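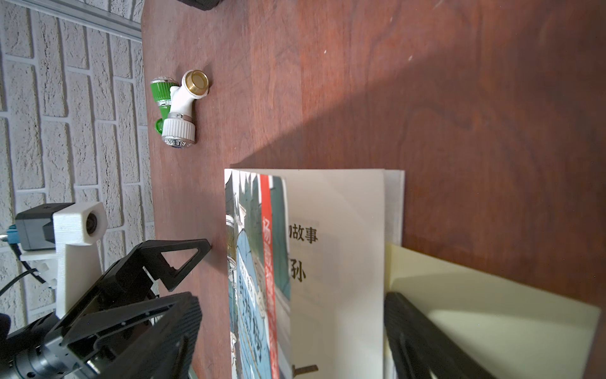 June 19, 2022

So my cousin got arrested. He's fine, he's out, he has given me permission to write about this as long as I don't use his name or mention what he was wearing. I'm going to write it down while I still remember the order things happened in, because I spent a very long night learning stuff I would have loved to know a day earlier.

The phone rang at ten past one. I don't answer numbers I don't know, and I let it go twice. The third time I picked up ready to yell at somebody about my car's warranty, and a recording told me I had a call from an inmate at the county jail in Drotbridge. My stomach just dropped. Then there was this little gap where he got to say his name, and it was him, sounding about twelve years old.

First thing I learned: you don't get long. He had time to tell me it was an old failure to appear (a traffic ticket from when he lived in Coste, which he swore he'd paid) and that they'd set a bond, and that he didn't know how much. Then it cut off. I hadn't asked him for his booking number. I hadn't asked him anything useful! I think I asked if he'd eaten.

If you ever get this call, ask for the full name they booked him under, the booking number, and the charge. My cousin goes by his middle name and has since kindergarten, so I spent a good half hour scrolling the jail's website looking for a person who, as far as the county was concerned, didn't exist.

When I finally got through to the jail the woman on the desk was nicer than I deserved at that hour. She told me the bond was $4,000, hold on, no. I wrote $4,000 on my hand and then she repeated it and it was $800. I can't tell you how different those two numbers feel at two in the morning. I nearly cried. Eight hundred I could wrap my head around.

Now, in our county you've basically got two ways to go on something that size. You can pay the whole $800 to the jail yourself, and if the person shows up to every court date you get it back at the end, minus whatever fees and fines they take out. Or you call a bondsman, pay them a piece of it, and that piece is gone. It's their fee. I'd always sort of assumed you got it back when the case was over and I'm glad I asked before I signed. Your state may do it differently, so please don't take a lady with a blog as your lawyer.

I didn't have $800 sitting in checking. I had $309, which I know exactly, because I sat there refreshing the app like more might turn up. I had savings, but moving it over takes until the next business day, and the jail wanted cash or a cashier's check anyway. They took cards through a kiosk in the lobby, with a fee on top, and the kiosk was down. There was a sign on it when I got there. The sign looked old.

So I called bondsmen. I called the first one that came up and got a man who wouldn't give me a price until I gave him my Social Security number, and I hung up on him, which felt pretty good. The second one never picked up, for all that "24 hours" in giant letters on the website. The third was a woman named Wenche Ljungberg, whose office is over in Clavville, and she answered on the second ring sounding as if she'd been up for hours with a cup of coffee.

I had so many dumb questions and she took them one by one. What does it cost? She told me, straight out, her minimum for a small bond and the filing charge, and what they added up to. What am I signing? She said I'd be the indemnitor, which is the word for the person on the hook, and that if he skipped court I could owe the full amount plus costs. She made me say it back to her. Did I need to put up my car? No, not for this one. Could she do it over the phone? Most of it, but she'd still want to see my ID and she'd meet me at the jail.

One thing she told me that I've been repeating to everybody: ask whether there are any other holds before you pay a dime. If another county wants the person too, you can post the bond and they still don't walk out the door. She checked, and he was clear. Bunach had something with a similar name on it, but a different birthday, thank goodness.

Then you wait. I honestly pictured him strolling out as soon as the paper was signed. No. The paperwork went in a little before four and he came out after seven. The lobby has a row of chairs bolted together and a vending machine that ate my dollar. There was an older man waiting for his daughter and we talked about tomato plants for most of an hour. I hope she got out okay. They called us up at different windows and I lost track of him.

My cousin came out with his stuff in a clear plastic bag and the first thing he said was that he wanted pancakes, so we got pancakes. I made him read me his court date off the sheet right there in the booth. I took a picture of it, I put it in my phone with three alarms, and I texted it to his mother (sorry, but I'm the indemnitor!). The courtroom is on the fourth floor and the sheet doesn't say so, so he wrote that on it too.

As for the ticket, he had paid it. He found the receipt in a shoebox, but he'd paid it after the court date, and by then the warrant had already gone out. He says he had no idea those were two separate problems. Neither did I. If you have an old ticket hanging around anywhere, go call the clerk. It took me one phone call to check on mine, and I did it before I'd even changed out of the clothes I'd slept in. Well, not slept in.

He goes back to court later in June and I'm driving him. He's offered to pay me back in installments and I've accepted, with a payment chart on the fridge. My husband thinks the chart is a bit much. The first payment came in quarters.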